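4. Collecting the demonstrations

By the time we got to this part of the project it was March, the arms had been bolted down and recalibrated more times than I'd like to admit, and the three of us on the capstone team had finally agreed on a task. We wanted something a visitor at the Galtside open house could understand in one glance, and something the learned policy could still get wrong in interesting ways. Putting small plush toys in a basket ticked both boxes. It sounds like a task for toddlers (my mum's words when I phoned home) but soft things squash, their loops snag, and a toy that looks perfectly grabbable from above may be all ear and no body once the fingers close on it.

4.1 Who drove, and how

Roos Verschueren and I did all of the driving. Our third teammate looked after logging and the training runs, which are covered in Section 5. We recorded 180 demonstrations over the term, each one a single toy picked up and placed, and later threw out 26 of them for reasons I'll get to. We used the Bundix teleoperation package pretty much as it comes, apart from a small change to the hand controller mapping so that letting go of the trigger holds the fingers where they are. In the stock version they spring open, and we dropped a lot of toys before we worked out that it was a setting and not us.

Neither of us was any good at first. My early demonstrations have a sort of hover in them, where I bring the gripper over the toy, lose my nerve, and back off again. Roos was quicker and much bolder, and her early ones have the opposite trouble: she comes in at speed and nudges the basket. We talked about whether to scrap those and start fresh, and Amrit Kowalchuk, who was supervising us, said to keep anything that ended with the toy inside the basket and note down who had been driving. I'm glad we did, as the driver label turned out to be handy for the comparison in Section 6.

The wrist cameras gave us the most grief by far. Each one looks down along its gripper, so a good chunk of what it sees is the gripper itself, and whatever is left over has to tell the policy where the table is and what's on it.
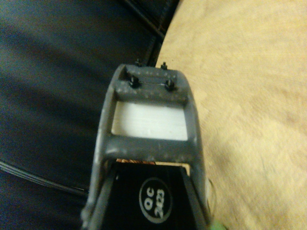
4.2 What the wrist view is good for

Our original plan was to crop the gripper out. It takes up the whole middle of the picture, it hardly changes shape, and it seemed like a waste of pixels that the network would have to chew through for every single step. So I wrote a mask, felt very clever, and trained on the masked version over a weekend. The results were worse! Grasps landed short, and the policy dithered at the edge of the table much as I used to.

My best guess is that the frame of the gripper acts like a ruler. The crossbars, the black fasteners near the top end and the bright flat panel sitting in the opening all have hard, high-contrast edges, and they stay put while the background slides around behind them. Take them away and the network has to judge motion from wood grain and dark fabric alone. I can't prove this with the experiments we had time for. What I can say is that we went back to the unmasked view, changed nothing else, and the short grasps mostly went away.

We also tried lowering the resolution of the wrist stream to speed things up. At the smaller size the lettering on the gripper's round label smears into nothing, and that's no loss to anybody, but the boundary between table and fabric gets mushy too. That boundary matters quite a bit. The table has a curved edge with no lip, and a policy that can't find the edge will happily reach past it. Roos marked the frames where the edge crossed behind the gripper, and we used those as a quick check each time we touched the image settings — if the edge was hard for us to pick out by eye, we put the setting back.

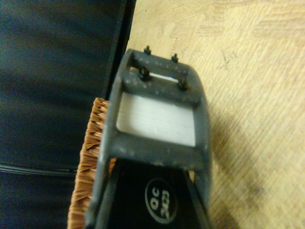

Figure 3. Wrist view with the tip of the gripper at the boundary between the dark navy material and the light wood.

Lighting deserves a mention here as well. The Ehlers lab has big windows on one side and warm ceiling lights, and the two don't agree about what colour the table is. We ended up recording with the blinds down, which made the wrist views dim but at least made them dim in the same way each time. Under the warm light the wood goes quite yellow. I would have liked a small lamp on each arm, and we did cost one out, but the cable run past the wrist joint put us off and there were other things to spend the budget on (replacement fingers, chiefly).

4.3 Arranging the table

Between demonstrations one of us reset the toys by hand. We didn't use a grid or a printed sheet of positions. We tried one for a single afternoon and found that we were laying the toys out like place settings, all neatly facing the driver, which is a habit the policy would have loved and the real world would not. After that the rule was to drop the toy from knee height above the table (we were sitting on stools, so it made sense at the time), leave it wherever it landed, and only step in if it rolled off.

The basket we moved by hand as well. Early on it stayed in one spot, and the first policy learned that spot beautifully and nothing else. From then on we turned it and shifted it between runs, and left earlier toys inside so the policy would have to cope with a basket that was partly filled.
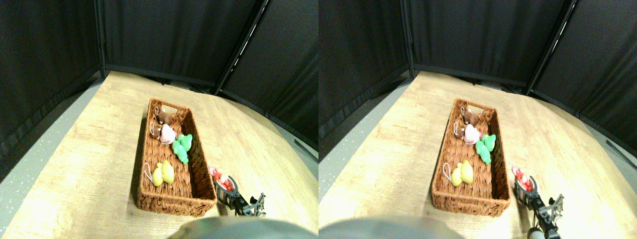

Leaving toys in changed the job more than I'd expected. With an empty basket, you can let go pretty much anywhere inside the rim and call it done. Once there are a few in there, a toy released up high can bounce off one of the others and hop out again, so both of us started going lower and pausing before we opened the fingers. You can see that pause in the logged gripper commands, and the trained policy picked it up too, including for baskets with nothing in them. It looks terribly polite.

The loops were a nuisance all the way through. A thin loop would catch on a finger as it opened and the toy would come back up with the arm, swinging. We could have snipped them off and been done with it, and Roos had the scissors out at one point, but Amrit talked us into leaving them on as a fair test. Most of the 26 demonstrations we dropped were loop trouble of this sort. A few others were network stalls, where the Bundix log shows the controller going quiet while the arm is still moving, and I didn't trust the timing afterwards. One was me sneezing.

As for length, the slowest demonstration we kept runs almost 90 seconds, and it's mine. I've left it in the released set. It has a long stretch of me hunting for an angle on the toy without bumping the basket, and I think it's useful to have one example of somebody really struggling.

4.4 Lining up the views
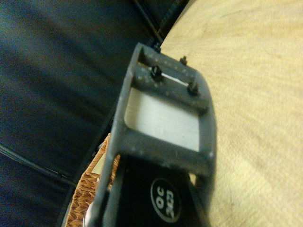
Synchronizing the streams was the dull part, and I'd put it off until Roos pointed out that we couldn't train on anything until it was done. The Pellbridge arm controllers stamp their joint readings on their own clock, the cameras stamp theirs on another, and the drift between the two is small enough to miss in a short clip and big enough to ruin a grasp. Our fix was low-tech. We picked moments where something distinct shows up beside the gripper in the wrist view, and matched them against the joint positions for the same moment. The basket was a big help here, because its woven tan-brown edge looks nothing like either the pale wood or the navy fabric, even when it's only a little corner tucked in beside the left rail. Plain table was useless for this, and fabric folds were worse, seeing as they shift whenever anybody leans on them.

We went through every kept demonstration this way and wrote the offset into its header. It was slow going and I wouldn't do it by hand again. A flashing light in view of all the cameras at the start of each recording would have saved us days, and it's the first thing I'd suggest to next year's team. Amrit did suggest it to us, in fairness, on the Friday before we started recording, and we said we'd get to it later.

The offsets themselves are included with the logs, along with the driver labels and our notes on the dropped demonstrations. Training settings and the split between training and held-out recordings follow in Section 5.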